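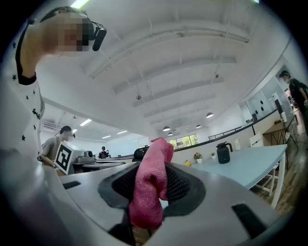
Hello all, and thank you to whoever wrote in from the Sepúlveda office (quoted at the bottom), because it got me thinking about our own dusting routine at Turham, and once I start on dusting I'm hard to stop! We've been wiping down shared tables and desks with cloths in place of paper towels since October, and on the whole I'm very happy. The long tables are where you notice it most. A light-blue tabletop like ours shows every crumb and every streak, and I used to go over it twice with paper and still see lint when the sun came in. With a pink microfiber cloth folded into a thick pad I go down the length of it once, turn to a clean side, and come back. I do fold them, by the way. I know some of you prefer to bunch them up in your hand, and they do get into corners nicely that way, but then you lose track of which side is the dirty one.

Now, to your questions, in the order you asked them.

Washing

We bought a pack of 72, more than we needed, but it means I only run a load when the bag is full. Warm water, a small amount of plain detergent, no fabric softener at all (it leaves a film and the cloth just pushes dust along), and then a low dryer or the rack. Please keep them away from the cotton towels. I put them in together once and spent a whole lunch hour picking fluff off with tape.

Desks with things on them

I have real sympathy here, as our desks are homey. You'll find a piece of fruit waiting for somebody's afternoon, a white pot with pink flowers next to it, more flowers in pale yellow along the way, and all of it on a light gray top. My rule is that I lift plants and wipe underneath, and I leave food and papers where they are and go around them. If a pot has left a ring, a barely damp cloth held on it for a minute usually does it, and then a dry one. The rail along the top of the beige partition collects more dust than the desk does, so do that first or you'll be wiping the desk again. 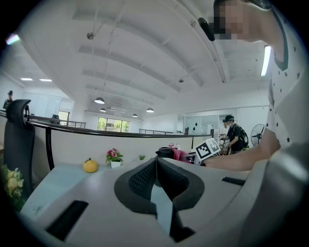

Sprays

We tried Zitness for a while and I went back to water with a drop of dish soap. There was nothing wrong with it, I just didn't care for the lemon smell first thing in the morning. If you have some left over, it's fine on white table legs, where shoes leave marks. Spray the cloth, never the desk, and keep it well clear of anything with a plug.

Mesh chairs

I vacuum ours with the soft brush and leave the cloths out of it, as they snag. If anyone on the list has a better way with a tall mesh back I would love to hear it.

Warm wishes from Turham, and do tell us how it goes.

----- Original message -----
To: Merkar office-care list
Date: February 2020
Subject: Cloths instead of paper?

> Hi everyone,
> We're thinking of giving up paper towels at Sepúlveda.
> Before we order, could someone who uses cloths tell us how
> you wash them, what you do about desks full of plants and
> bits and pieces, and whether you need a spray as well?
> Also, our mesh chairs look terrible. Any ideas welcome!
> Thanks so much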